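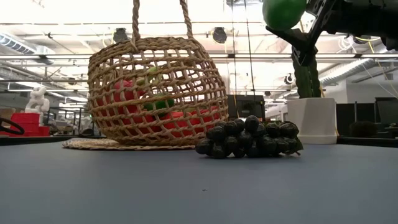
Imprimer | Envoyer par e-mail

Chapitre 8
L'effet placebo et l'évolution spontanée des symptômes

Une personne souffre du dos depuis plusieurs semaines. Elle prend un comprimé le soir et, quelques jours plus tard, la douleur a diminué. Elle en conclut que le comprimé l'a soulagée. Son médecin le pense peut-être aussi, et le fabricant du comprimé le pense certainement. L'observation est exacte, mais la conclusion demande à être examinée, car plusieurs phénomènes différents peuvent produire la même amélioration.

Le présent chapitre traite de ces phénomènes. On y verra ce que recouvre le mot placebo, pourquoi un groupe témoin est nécessaire, et comment lire les résultats d'un essai dans lequel les deux groupes se sont améliorés. Les notions de tirage au sort et d'aveugle ont été introduites au chapitre précédent et sont supposées connues. Le calcul des intervalles de confiance est renvoyé à l'annexe.
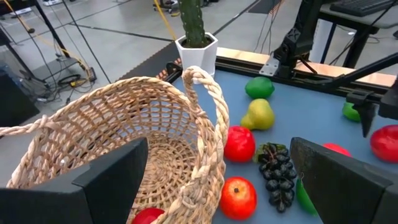
Hatice Canpolat
Enseignante en méthodologie de la recherche clinique, responsable du chapitre

8.1 Vocabulaire

On appelle placebo une préparation ou une intervention dépourvue d'action spécifique sur la maladie considérée, présentée de la même manière que le traitement étudié. Il peut s'agir d'un comprimé de lactose, d'une injection de sérum physiologique ou d'un appareil qui reste éteint pendant la séance.

L'expression « effet placebo » est employée dans deux sens, que les articles ne distinguent pas toujours. Au sens large, elle désigne toute l'amélioration observée dans le groupe qui a reçu le placebo. Au sens strict, elle désigne la part de cette amélioration qui tient au fait de recevoir un soin : l'attente du patient, l'apprentissage issu de traitements antérieurs, la relation avec le soignant. Dans ce manuel, nous parlerons de « réponse sous placebo » pour le sens large et nous réserverons « effet placebo » au sens strict.

L'effet nocebo est le phénomène inverse. Un patient averti d'un risque de nausées en signale plus souvent, y compris lorsqu'il prend un produit inactif. Les essais relèvent donc les effets indésirables dans tous les groupes, avec le même questionnaire et aux mêmes dates.

8.2 De quoi se compose la réponse sous placebo

L'évolution naturelle est la première composante. Un rhume guérit, une entorse aussi, et la plupart des lombalgies récentes s'atténuent sans traitement particulier. Dans ces affections, tout produit pris au bon moment paraîtra efficace.

La régression vers la moyenne est moins intuitive. Les symptômes chroniques fluctuent, et les patients consultent surtout lorsqu'ils vont mal. La mesure faite ce jour-là est donc, en général, plus élevée que leur niveau habituel. À la mesure suivante, beaucoup seront revenus vers ce niveau, qu'ils aient été traités ou non. Le même mécanisme joue dans les essais qui exigent un score minimal de douleur pour l'inclusion : en sélectionnant des valeurs hautes, on prépare une baisse.

Il faut aussi compter avec les soins associés. Un participant à qui l'on demande de noter chaque soir son sommeil peut se coucher plus tôt. Un autre prend un antalgique acheté sans ordonnance et oublie de le signaler. Enfin, la politesse intervient : devant un enquêteur attentif, certains patients arrondissent leur réponse dans le sens favorable. Ce biais de déclaration modifie le score sans modifier la douleur.

L'effet placebo au sens strict vient s'ajouter à tout cela. Il est mieux établi pour les symptômes que le patient évalue lui-même, comme la douleur ou la nausée, que pour des critères tels que la taille d'une tumeur ou la survie. Pour le mesurer séparément, un groupe placebo ne suffit pas. Il faut lui comparer un groupe suivi de la même manière et ne recevant aucune intervention, ce qui est rarement fait, et l'aveugle n'y est pas possible.

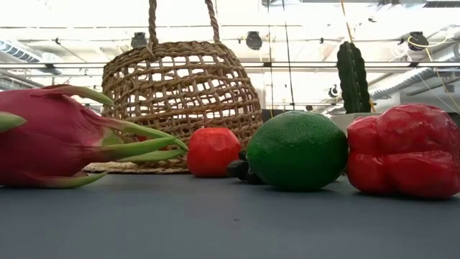 Fruit du dragon et panier tressé.

8.3 Étude de cas : l'essai d'Erkau

L'essai d'Erkau portait sur une tisane vendue contre les troubles digestifs fonctionnels. Il avait été demandé par le réseau de pharmacies Merkmont, qui distribuait le produit depuis longtemps et recevait de bons retours de sa clientèle. Un questionnaire laissé au comptoir avait recueilli plus de 2 000 réponses, dont une large majorité favorable. Le réseau souhaitait faire figurer ce résultat sur l'emballage.

Le laboratoire Kaczmarczyk, chargé de relire le dossier, a fait remarquer que le questionnaire n'avait été rempli que par des personnes revenues acheter le produit. Celles qui l'avaient abandonné après la première boîte n'avaient pas répondu. Le nombre de réponses ne corrige pas ce défaut : un échantillon mal constitué reste mal constitué quelle que soit sa taille.

Un essai a donc été organisé. Les 155 participants ont été répartis par tirage au sort en deux groupes et suivis pendant huit semaines. Le premier groupe a reçu la tisane, le second une infusion de goût et de couleur voisins, préparée par un sous-traitant de Gornow. Ni les participants ni les enquêteurs ne connaissaient l'attribution. Le critère principal était un score d'inconfort rempli à domicile.

À la fin du suivi, le score avait nettement baissé dans le groupe tisane. Il avait baissé presque autant dans l'autre groupe, et l'intervalle de confiance de la différence comprenait zéro. Les premiers comptes rendus internes ne citaient pourtant que la baisse observée sous tisane, comparée à la valeur de départ. Cette comparaison dite « avant-après » est fréquente dans les documents promotionnels. Elle additionne toutes les composantes décrites à la section 8.2 et attribue le total au produit.

La conclusion correcte est limitée. L'essai ne montre pas d'avantage de la tisane sur l'infusion témoin, pour ce critère et sur cette durée. Il n'établit pas que les deux boissons soient équivalentes, car il n'avait pas été dimensionné pour cela. Il n'autorise pas davantage à dire que les participants avaient imaginé leurs troubles ou leur soulagement. Beaucoup allaient mieux à la fin qu'au début ; la question posée était celle de la cause.
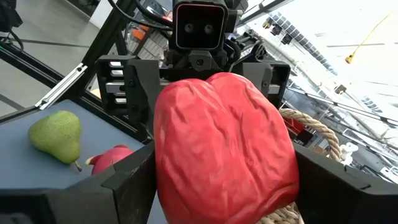 Par Hatice Canpolat

8.4 Placebo et pratique courante

Peut-on prescrire un placebo à un patient sans le lui dire ? La plupart des codes de déontologie l'excluent ou l'encadrent strictement, au nom du consentement. Le procédé comporte aussi des risques pratiques : retard de diagnostic, perte de confiance si le patient découvre la nature du produit, habitude de traiter chaque plainte par une prescription.

Des équipes ont étudié le placebo dit « ouvert », remis au patient en lui expliquant ce que c'est. Des améliorations ont été rapportées pour certains symptômes. Ces travaux portent souvent sur de petits effectifs et des durées courtes, et les participants ne peuvent pas ignorer le groupe auquel ils appartiennent. Les résultats doivent être lus avec cette réserve.

Les éléments qui accompagnent le soin ne posent pas le même problème. Prendre le temps d'écouter, annoncer l'évolution probable, prévoir une date de contrôle : ces pratiques ne supposent aucune tromperie et peuvent s'ajouter à un traitement dont l'efficacité a été vérifiée. On en trouvera une présentation plus complète à la section 8.6, avec un modèle de fiche d'entretien.

La section suivante reprend les données de l'essai d'Erkau. Avant de l'aborder, il est conseillé de relire la définition du critère de jugement principal et de se munir de la table de l'annexe.

Dans la même rubrique
Chapitre 6 : Corrélation et causalité
Chapitre 7 : Tirage au sort et aveugle
Chapitre 9 : Les critères de substitution
Chapitre 10 : Lire une revue systématique
Annexe : Intervalles de confiance
Glossaire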